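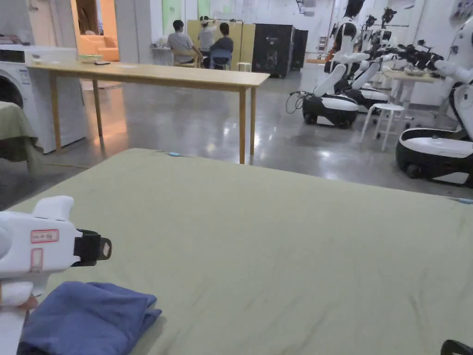
Research Assistant, Demonstration Quality in Household Manipulation
Plundatent Laboratory, Mitville
Full time, fixed term

The Plundatent Laboratory seeks a research assistant for the second stage of Mimitz, a study of how the quality of human demonstrations affects policies trained to handle cloth and other household items. Demonstrations are recorded with hand-held grippers and replayed on wheeled humanoid robots.

In the first stage, 329 folding demonstrations were recorded and 322 were retained after screening. Policies trained on slow demonstrations with few regrasps failed less often at the second fold than policies trained on the full set – the difference was largest for small cloths. The second stage will extend the set to 2,000 demonstrations and test whether the result holds for tasks other than folding.

Duties
- recording demonstrations to a written protocol, in sessions of up to two hours
- labelling grasp, release and regrasp events in Kiss, our in-house annotation tool
- running evaluation trials on the robots and logging failures by type
- checking gripper calibration at the start of each session
- contributing to the methods section of the final report

Requirements
- a degree in engineering, computing, psychology or a related subject, or equivalent laboratory experience
- working knowledge of Python
- accurate record keeping
- ability to stand for long periods and to use a hand-held gripper in either hand

Experience with robot hardware is useful but not required. Training takes place in the first two weeks.

The post runs for 6 months from July and is based on site. Remote working is possible for labelling only – normally on Friday. The assistant will report to Hanna Kostiuk and work daily with Hok-lam Tam, who maintains the robots.

To apply, send a CV and a one-page statement to Zainab Obi at the laboratory office. Questions on the method may be put to Achilleas Kourkoulas. Interviews include a short practical task with the gripper.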